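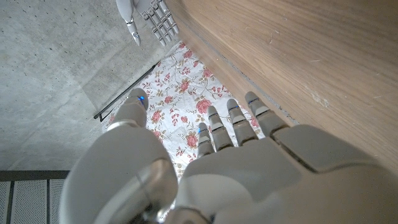
Fig. 7. Floral cloth on the floor, before folding.

4. Folding and storing the cloth

This section is for the floral cloth of the Prekura home textile set. The plain cloth is folded in the same way, but it has a different place in the storage box (see section 5). Please read all the steps one time before you begin.

4.1 Prepare the place

1. Choose a flat place on the floor. A wooden floor is good. On a carpet the cloth does not slide, and the folds will become uneven.

2. Sweep the floor and wipe it with a dry towel. Small sand grains can pull the threads.

3. Take off rings, bracelets and wristwatch.

4. Put the cloth down and find the four corners. If you cannot find the sewn label, feel along the hem with your fingers until you meet a thicker part.

Caution: Do not fold a cloth which is still damp. After washing, let it hang until also the hem is dry. The hem needs more time than the middle.

4.2 Make the cloth flat

5. Turn the cloth so that the printed side is down and the label is near your left knee.

6. Put your hand in the middle, palm down, and push slowly to the outside. Do this in the direction of each corner. Do not press with the fingertips only, they make new wrinkles.

7. Pull the two far corners lightly, both at the same time. Stop when the edge is straight.

Note: Deep wrinkles from the first package do not go away by hand. Iron the cloth on the back side at low heat, then wait until it is cool and start again from step 5.

4.3 Fold

8. Bring the far edge to the near edge. The corners must meet. A difference as wide as the hem is no problem.

9. Smooth the cloth from the folded side to the open side.

10. Bring the right edge to the left edge and smooth again.

11. Fold in three parts, first the top part down, then the bottom part up over it. The flowers are now on the outside.

12. Measure the short side if you use the Ulluris box. It must not be longer than 35 cm. When it is longer, open the last fold and make the three parts again, a little narrower.

Note: Persons who have difficulty to kneel can do steps 8 to 12 on a bed or on a large table. The order of the folds stays the same.

4.4 Store

13. Lay the folded cloth in the box with the thick folded side to the front. You can then take it out with one hand and the other cloths stay in their place.

14. Put a sheet of thin white paper between two cloths with print. Do not use newspaper.

15. Close the lid without force. If the lid does not close, there are too many pieces in the box.

Caution: Do not store the box directly beside a heater or under a window with strong sun. The colors of the print become pale.

4.5 Long storage

If you do not use the cloth during the summer, open it one time in October, shake it outdoors and fold it again along other lines. Lines which stay too long in the same place are hard to remove.

Spare storage paper has the order number 467. For the larger box, 63 cm wide, skip step 11 and fold only in two parts.

Text of this section: Nanami Kubo. Last change 7th August: step 12 was added, and the steps after it have new numbers.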